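Sendomix manipulation software: working meeting, April
Site: Ilcombe, booth 7
Present: control, perception, planning and tooling leads. Espinoza joined remotely for items 1 and 2.

Minutes of the previous meeting were accepted with one correction: the default controller timeout is 22 ms.

1. Perception
The wrist stream now goes through the Zukix segmentation node on both arms. Steep upward views remain the main source of false planes. The shelf boards and the patterned wallpaper behind them are merged when the camera is tilted, and the mugs then inherit the wall's depth. Espinoza proposed masking the wallpaper by colour. Not agreed, as the books have patterned covers too. The plane fit will be weighted by viewing angle instead.
Action: perception to issue a test build. 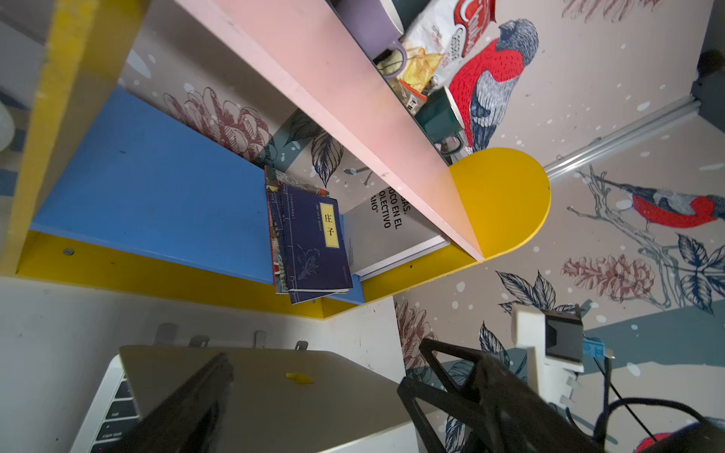
2. Planning
The two-arm planner replayed 443 logged approaches to the laptop. In 8 of them the right-hand path was rejected for clearance against the shelf unit, although a valid path existed. The cause is the padding applied to the collision mesh, which is doubled if the scene is reloaded during a run. A patch is in review. Planning asked that no one change the padding value by hand in the meantime.

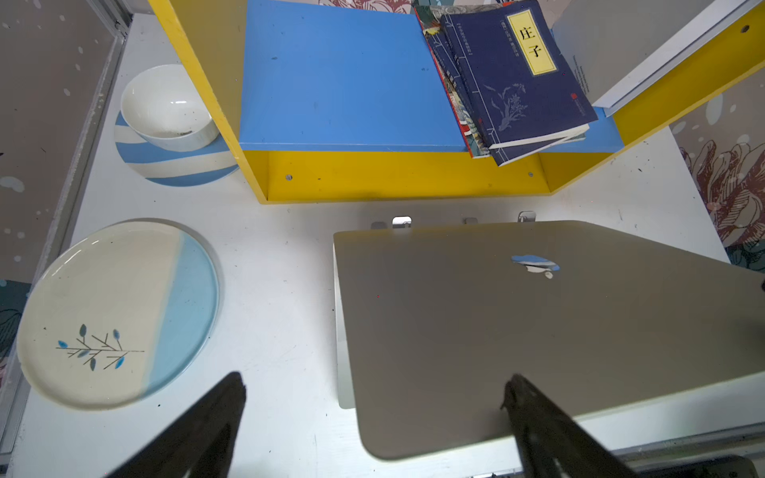 Wrist view, gripper finger over the near edge of the closed laptop.

3. Control
Force limits for two-sided contact were discussed. At present each arm runs its own admittance loop and the two are not aware of each other, so a small timing offset shows up as a sideways load on the object. Control wishes to move to one shared object frame, with internal force as a separate term. Tooling had no objection provided the log format stays the same.
Action: control to circulate a note on the shared frame.
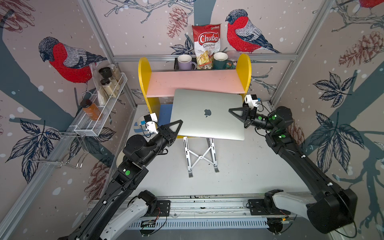
Calibration of the shared frame was left open. The present routine estimates each arm base separately and takes the rail between them as straight. With the grippers at opposite edges of the lid and the laptop tilted on its folding stand, any error in either base goes directly into the lid pose. Control prefers a joint estimate from both wrist cameras. Perception will check whether the fixed camera can serve as a third reference.

4. Tooling
The replay viewer drops frames on logs longer than around 22 minutes. Fix deferred to the next release.

5. Any other business
None. Next meeting in May, same room, 10.30.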